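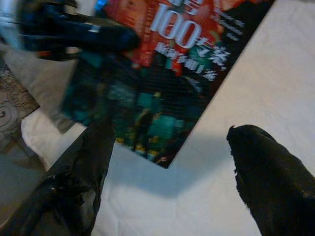 Magazine between open gripper fingers, seen from the wrist camera.

When I called Rukhsana Rind on a Saturday, she was eating lunch over her keyboard and wanted to talk about trash. Her project, Kaline, looks at how a two-armed robot learns to tidy a bedroom, and I'd assumed the bed would be the star (I was wrong!).

"Everybody asks me about folding," she said. "I get more out of the wastebasket. It's low, it's next to the wall, and both arms want to be in the same spot."

The method is simple enough that I could follow it. Her team at Farilum has people steer the arms through a chore 41 times, then a second group goes back and marks only the moments where the steering person hesitated.

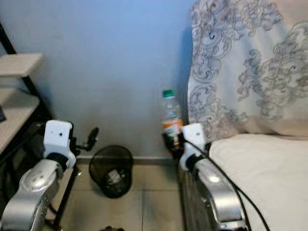

"Those pauses are gold," she told me. "We used to trim them out, and the policy came out smooth and kind of dumb. We put them back with a label and it started slowing down in the right places – near walls, near cables, near anything soft."

I asked how much better it got. She laughed and said she'd give me the one number she trusts: out of 100 bedroom runs, the old version needed a person to step in 41 times, and the new one needed it three times. Khokhar, the lab she shares data with, is repeating the test in its own rooms, and she won't say more until they finish. 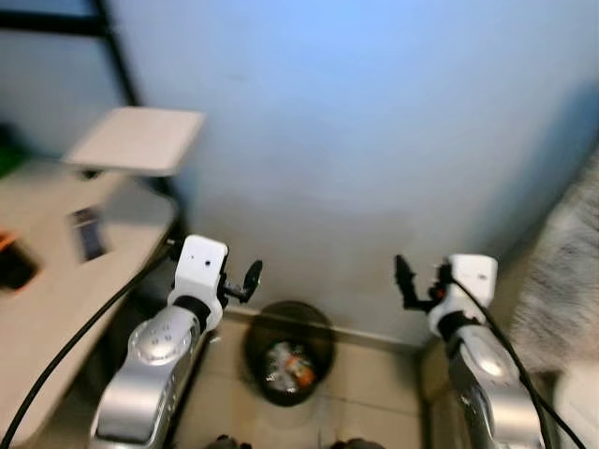 Soft things are still hard

Blankets are where she gets a little gloomy. A bin stays put, but cloth changes shape the second you pinch it, and the labelers at Amelgate kept disagreeing on what counted as a pause. Two of them rewatched the same clip all afternoon and never settled it. "I love that clip," she said. "I'm putting it in the paper."

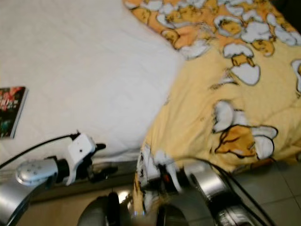 Does the robot need a new set of demonstrations for every bedroom?

Rukhsana says a short set is enough once the pause labels are in, though she still records fresh ones when the bedding changes a lot.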